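Skendodex validator economics, a short thread. I run 2 nodes on the network and keep my own logs.

1/ Block rewards drop at epoch 1230. The schedule has been in the spec since April, so the cut itself should surprise no one running a node.

2/ The part I'd look at is fee share. Validators now keep 49% of swap fees and the rest is burned. On my nodes, fees cover hosting and little else.

3/ Warnari pools charge delegators 6% commission. Cirnitz charges less but pays out once per epoch, which hurts if you compound by hand.

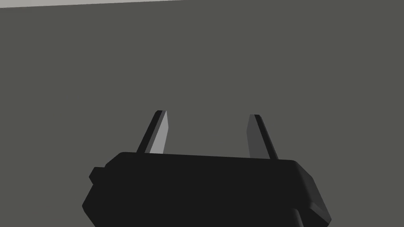

Render: gripper against a dark grey wall.

4/ Gearóid Dolan posted a patch that batches reward claims into one transaction. I tested it on the Saludo testnet. Gas per claim fell. Memory use went up slightly.

5/ Open issue: the patch drops a claim if the node restarts mid-batch. Deolinda Sampaio has a fix in review. Wait for the merge before using it on mainnet.

6/ If you delegate, check your pool's commission field again after the epoch change. Operators can raise it without notice.

Logs and config are in the repo. Numbers are as of 10 December 2021. I hold the token.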